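Inicio > Revista > Ciencias del deporte > Artículos

3. Calendario de giras y carga de competición en selecciones juveniles femeninas de rugby sin contacto

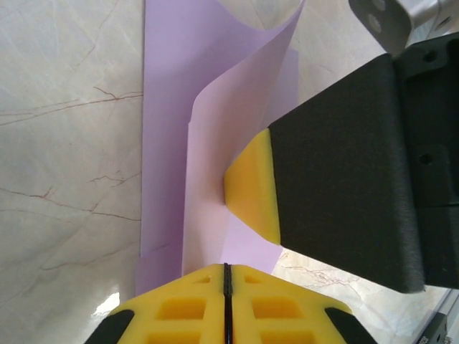

Figura 2. Hojas de papel en tonos lavanda sobre una superficie de mármol; la hoja superior, más clara, aparece curvada.

3.1. Participantes y diseño

La muestra quedó formada por 60 jugadoras de categoría sub-17 inscritas en la liga escolar de Curnusitz durante la temporada regular. De ellas, 33 fueron convocadas a la gira de agosto y constituyen el grupo de gira (GG); las restantes permanecieron en sus centros con el plan de entrenamiento habitual y forman el grupo de referencia (GR). La asignación no fue aleatoria, pues dependió de la convocatoria del cuerpo técnico. Esta limitación se retoma en el apartado 5.

El criterio de inclusión exigía haber disputado al menos cuatro jornadas de liga y no presentar lesión activa en el momento de la primera medición. El consentimiento de las familias se recogió por escrito antes del inicio del periodo de observación.

3.2. Registro de la carga

La carga interna se estimó mediante el esfuerzo percibido de la sesión (escala de 0 a 10) multiplicado por su duración en minutos. Las jugadoras comunicaron el valor de forma individual tras finalizar cada sesión o partido, siguiendo el procedimiento descrito por Vashisht y Bansal en el estudio piloto. Se obtuvieron 431 registros válidos. Se descartaron los correspondientes a sesiones interrumpidas por lluvia y aquellos en los que faltaba la duración - en su mayoría, calentamientos previos a encuentros aplazados.

La carga externa se limitó al número de aceleraciones y a la distancia recorrida a alta velocidad, obtenidos con los dispositivos Drakamer en los partidos celebrados en el campo de Tripathi. En los demás campos no se dispuso de señal estable, por lo que dichos encuentros solo aportan datos de carga interna.

3.3. Análisis

Las diferencias entre grupos se examinaron con un modelo lineal mixto, con la jugadora como efecto aleatorio y la semana y el grupo como efectos fijos. El nivel de significación se fijó en 0,05. No se imputaron valores ausentes.

4. Resultados

La carga semanal media del GG superó a la del GR en 200 unidades arbitrarias durante la semana de gira. La diferencia se concentró en los días con dos partidos y dejó de ser significativa en la segunda semana posterior al regreso. El efecto de la posición de juego no alcanzó significación en ninguno de los modelos.

En el GG, la distancia a alta velocidad descendió en el último partido respecto al primero, mientras que el esfuerzo percibido se mantuvo estable. Esta disociación entre carga interna y externa coincide con lo observado en torneos de formato concentrado, si bien el número reducido de encuentros con registro completo aconseja cautela. Las jugadoras con menos minutos acumulados en liga comunicaron valores de esfuerzo más altos a igual duración - efecto pequeño, pero consistente entre semanas.

Contacto: Redacción de Bestance | © Bestance, todos los derechos reservados | Volver arriba

Utilizamos cookies propias y de terceros para mejorar la navegación. Aceptar | Configurar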